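Bench notebook, suturing on tissue pads
February, started 8:40 in the morning

Coffee first, then pads. Clémence Tessier had left me a note on the lid of the cold box asking that we please stick to short incisions this time, and I have to admit she was right about the long ones -- they gape in the middle and you spend the whole session chasing the edges instead of learning anything about your stitches. So, short cuts, black suture, and I promised myself I would write things down while they were fresh and not at the end of the day when it all runs together.

Pad came from the Fakhoury batch, which I like better than the last lot. The surface has more of a grain to it, and it seems to hold a bite without tearing if you are patient.
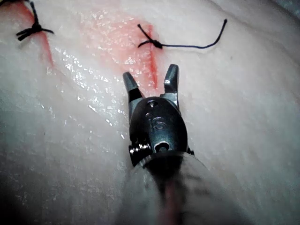 I keep the cold box log on the inside cover of this book, so whoever takes over from me, please look there before opening a fresh pack. We had 19 pads at the start of the month and are down to 11, and I would hate for us to run out just as everybody is getting the hang of it.

On to the needle, which is where I lose most of my time. If I grip too close to the tip I have nothing left to push through with, and if I grip too near the thread end it wants to swivel on me. A little past halfway toward the thread is my happy place, though Clémence goes farther back and her stitches are prettier than mine, so take that for what it's worth.

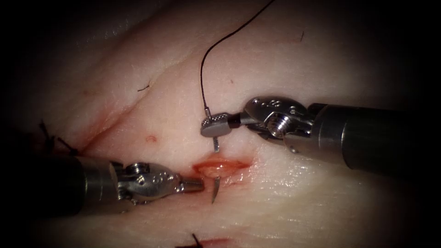 How far from the edge of the cut should the needle go in?
About as far as the pad is deep at that spot, and the same distance on the other side. Go closer and the thread can pull through when you tighten.

I used to eyeball this and tell myself it was fine. Then I laid out a row of my old pads from the Stadesis sessions and saw how lopsided they were, every one of them leaning the same direction! Since then I stop before each entry and look at both sides.

The other thing I want to remember is slack. Leave a decent tail, keep the long end where it can't wander under the next pass, and draw it through slowly, following the curve of the needle.

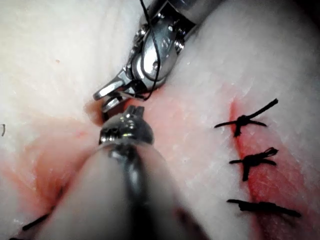 Reading time: 2 min

Moving on to the edges, then. A bit of redness on the pad makes it hard to judge where the cut really stops, and I caught myself aiming at the stain. Dab, wait, look again. I know it feels fussy when you are in the rhythm of things, but a stitch in the wrong place costs a good deal more than a dab does.

I would also like us to agree on thread length before the next round, because mine was too generous for such a small cut and I seem to remember saying the same thing in the last notebook.

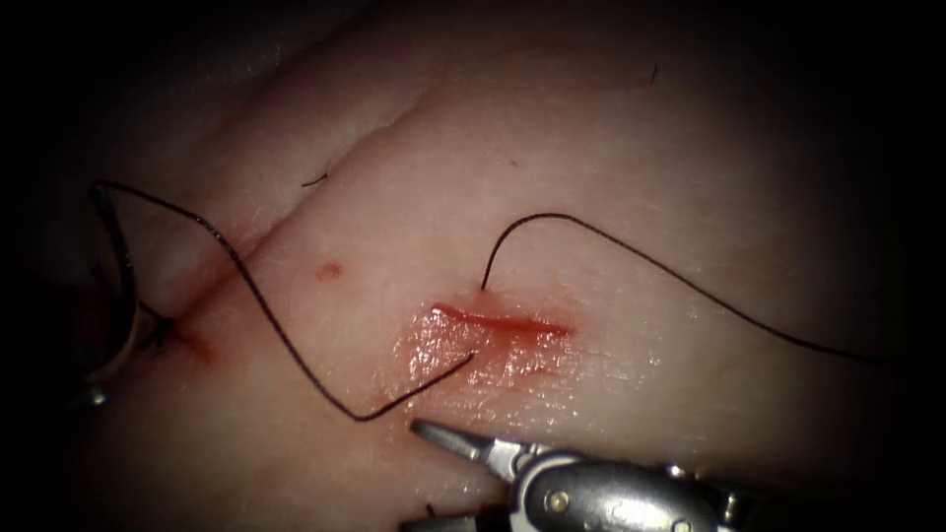

Bernadette Barbier thinks I should cut the thread shorter still and put up with rethreading, and she would rather see two tidy stitches on a small cut than three crowded ones. I'm half persuaded. We'll try it her way on the next pad and keep both, labeled, in the Prurnel tray.

To do: update the cold box log, new labels, ask Clémence where the good scissors went.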